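Sumenero Shared Kitchen - Dishware Handling and Storage
Progress report to the Grunden fund, second period
Prepared by Jayanthi Venkataraman, 24th August

1. Status

Work on the small dishware line is on schedule. The purchase of bowls and dishes is complete, the storage rules are in their third draft, and the draining and stacking work has moved from planning to regular sessions. The shelving order is late and is covered in section 5.

The grant covers the replacement of mismatched tableware at the Sumenero kitchen, the setup of a drying and put-away routine, and a written guide that other kitchens can use. It does not cover pots, cutlery or glassware. Requests to include these have been passed to Lerato Du Plessis for the next application.

2. Stock

The inventory closed in January listed 702 pieces in use across both serving rooms. Of these, 200 were withdrawn for chips or hairline cracks on the rim or foot ring. Withdrawn pieces were recorded by type before disposal so that replacements could be matched to actual use.

Replacements were bought from Pasichnyk in mixed shapes and glazes. Bukola Effiong had argued for a single white range, which would stack better. The mixed set was chosen because serving staff sort by color, and because single pieces can be replaced without matching a pattern. The cost of this choice is in the storage: round bowls, square dishes and scalloped pieces do not share a footprint and cannot go in one stack.

3. Draining and put-away

Two rack types are in use. The clear plastic rack has a ribbed floor and holds small bowls and dishes. The white wire rack has curved dividers and suits bowls placed upside down. Both are kept on the worktop within reach of the landing area, which is the open part of the table where pieces are set down before racking.

The present rules are:

Bowls go in the wire rack rim down, foot ring up.
The largest bowl goes in first.
Scalloped pieces go in last and nothing is placed on them.
Square dishes stay on the worktop until the bowls are racked.
A bowl found on its side in the plastic rack is reset before the rack is moved.

Bowls in handling, with racks in use:
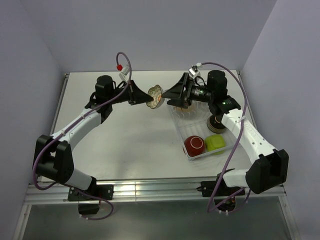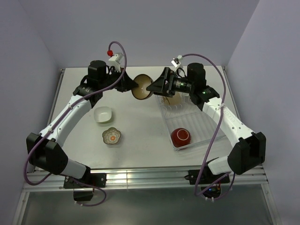
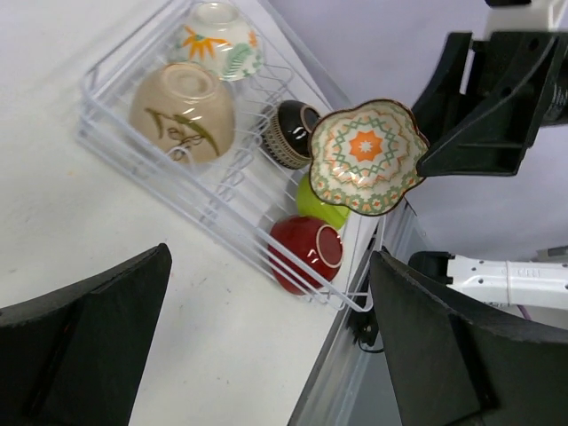 The order of loading has had more effect than the choice of rack. In the first sessions pieces were racked as they came to hand, and the larger bowls then had to be fitted over smaller ones already in position. Onyekachi Effiong rewrote the sequence by diameter and the number of pieces moved twice in a session fell. We have not yet put a figure on this. The session sheets record moves by rack but do not separate first placement from correction, and the sheet will be changed before the next period.

Deep round bowls are stable when inverted. Shallow bowls with a narrow foot tend to slide on the wire and need a divider on each side. The plastic rack holds these better, but it has no dividers and depends on the pieces being set down with some care. A divider insert from Plilus has been requested on trial.

4. Guide

The written guide stands at 8 pages. Asnakech Gudeta has edited sections one to three and returned them with comments, mostly on terms. "Dish", "bowl" and "plate" were used loosely in the first draft, and small scalloped pieces appeared under all three names. They are now listed by shape and then by size. The section on chips and cracks needs drawings and has not been started.

5. Delays and spending

The wall shelving was due before the start of this period. The supplier has changed the bracket depth, and the new depth leaves the largest bowls overhanging the shelf edge. We have asked for the original part. Until it arrives, dried pieces are going back to the old cupboards, where stack height is limited by the fixed middle shelf.

Shelving remains the only unspent line, at 2000 dollars. We ask for approval to carry it forward into the next period. No other transfer between lines is requested.

6. Next period

Revised session sheet in use in both serving rooms.
Trial of the divider insert, if supplied.
Shelving fitted, then a repeat inventory by shape and size.
Guide sections four and five to Asnakech Gudeta for editing.

Receipts and the withdrawn stock list are attached separately.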